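Keyless van theft, tracker still pinging: what to give police?
Started by etthorpe_mike

etthorpe_mike
Van went from outside the house in Etthorpe at 03:00. Both fobs were indoors. The tracker reported every 200 seconds until it reached the Plarnville trading estate, then went to a low-power ping twice a day. I have a crime number and nothing else. Insurer is Garrido. Is it worth sending the raw log or only the last position?

S_Lagos
Send both. The log as a CSV, the last position as a grid reference with the accuracy radius stated. Mine was recovered in November from a single fix with a radius of 500 metres, and it took three visits to find the right yard. Sign it with your full name as well as the crime number. I put "Sebastián Lagos" on one email and only initials on the next, and they were filed separately.

kerbweight
Disagree on the CSV. The call handler can't open attachments. Put the last three fixes in the body of the email with times in UTC and local, and offer the rest on request.

S_Lagos
The call handler can't, the officer assigned can. If it isn't attached at the start it gets asked for a fortnight later.

etthorpe_mike
No officer assigned yet. Should I drive over and look?

kerbweight
From a public road, in daylight, yes. Do not go into a yard and do not take it back yourself. If it has been recloned you could be stopped in it on false plates.

MacarenaZ
On the relay question, check how the fobs were stored. A Droseo pouch works when new, but the lining cracks along the fold. Test it by standing next to the vehicle with the fob inside the pouch and trying the handle. Repeat every few months.

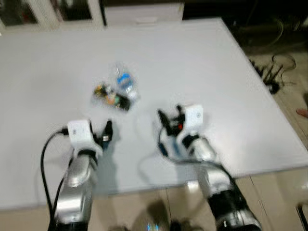 Fob position in the house matters less than people claim. I ran the handle test with the fob on a shelf by the front door and again at the back of the house, and the relay kit described in the trade press would cover either. Distance alone is not a control. The pouch test needs doing on a clear surface too: a big pale table with a bare stretch in the middle, like that one, so you can lay the pouch open and see the fold properly under a lamp.
Macarena Zúñiga

kerbweight
Or turn off keyless entry in the settings menu. Costs nothing.

MacarenaZ
Not available on every model. Mike hasn't said what the van is.

etthorpe_mike
2016, no menu option. Log sent as CSV with the last three fixes in the body. Garrido want both fobs posted to them by recorded delivery.

S_Lagos
Photograph the fobs and their part numbers before you post them.

14 replies · 3 shares

Related threads
Steering lock or pedal box for a long-wheelbase van
Tracker subscription lapsed, can I still get the history?
Insurer asking for both fobs
Plarnville estate: more plates stolen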